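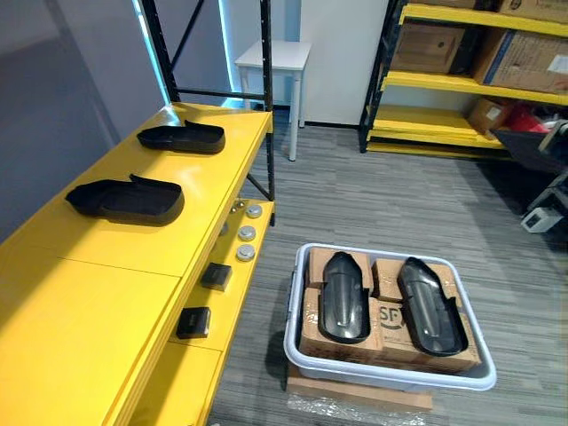

Do you need a written risk assessment before running a two-arm robot at an open bench with no fence?
You need one before the first powered run, and it has to cover the whole job, meaning the robot, the hands, the parts and whoever walks up to the bench, so a sheet for the bare arm won't do.

Thread: open bench rules, what does your site use?
Board: Shop Safety and Setup

lilville_ops
ok so pasted the stock Q and A from our handbook up top bc it's where the argument started. We're redoing the bench rules for tray handling at Lilville. Two arms, five finger hands, light plastic trays. Draft so far:

Bench clear of anything that isn't in the job
Person at the stop button whenever arms have power
Speed cap 20 percent of max during setup, 40 once signed off
Nobody's hands over the table unless arms are in hold
Restart is by the person who called the stop, no one else

What am I missing. Need it by Saturday

Tostis_tech
Cables. Put cables in there. Anything hanging off a wrist gets tied back or gets a snag check before every run. We lost a half day to a connector that caught on a table edge

rackrat47
20 percent of WHAT. Max joint speed? Tip speed? A percent means nothing if someone swaps the arm. Write it in mm per second at the fingertips. Ours is 375 in setup and it's taped on the stop box

lilville_ops
fair. will change to a real number

benchmark_jo
Disagree on the one-person restart rule. Sounds good, then that guy goes to lunch and you have a dead bench for an hour and people start cheating. We do a handover, you say it out loud and sign the sheet. Works fine

Tostis_tech
Signing sheets is how you get sheets signed at end of shift all in the same pen. No thanks

benchmark_jo
thats a supervisor problem not a rule problem

Annatjie Ndlovu
Mod hat off, I wrote the Zeleke bench sheet so I'm biased. Few things from that one:

Hold is not a safe state by itself. If people reach in during hold you need to know what happens when hold drops out. Ask your integrator, get it in writing.

Fingers are pinch points too. Everybody looks at the elbow and forgets the hand. Our sheet has a keep-out around the hand, open or closed, same distance.

Front edge of the table gets its own line. Hands working low at the edge is where somebody leaning in gets caught.

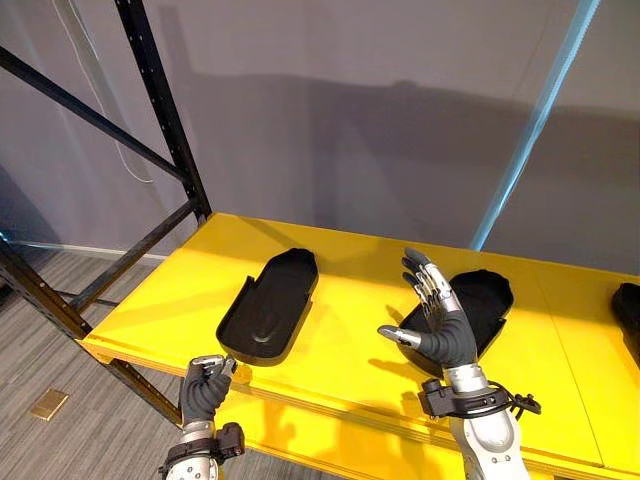
Two hands at the tray bench, left one low at the front edge.

rackrat47
yeah the edge thing. that left hand is right where I'd rest my arm if I was leaning over to look. Also see the cable off the right wrist, Tostis called it

lilville_ops
noted both. adding "no leaning on front edge, power on or off" so it turns into a habit

jesetti_fan
"power off" is overkill imo. You make rules people break 47 times a day and then they stop reading the rest of the sheet. Keep it to powered

Annatjie Ndlovu
I'd keep it. New people can't always tell powered from not powered by looking. If you have a stack light they trust then ok, maybe drop it.

jesetti_fan
we have the Jesetti light bar, so thats probably why I feel diffrent about it

benchmark_jo
What about where finished trays go? Half our near misses were a person reaching in to grab a part, not the robot doing anything weird. Put the pick up bin out of reach of the arms, mark it on the floor

rackrat47
+1. and packing stays off the walkway. plastic wrap on carpet is a slip waiting to happen, bag it when you open the box

lilville_ops
good one, we have zero about floors right now. Does anybody do a daily check or just weekly?

Tostis_tech
Daily for the stop button, press it with arms moving slow, see them stop. Weekly for mounts and cuffs and bolts. Monthly for the paperwork

benchmark_jo
Every shift for the stop button if you run two. Not daily.

Tostis_tech
sure, every shift

lilville_ops
ok rev 2. Fingertip speed in mm/s, cables tied and checked, keep-out at the hands, front edge line stays in, pickup bin outside reach, floor clear, stop test every shift. Leaving restart as one person for now, jo I hear you, will bring the handover thing up at the March review

benchmark_jo
you'll switch by April

rackrat47
post the pdf when its done? want to steal the floor part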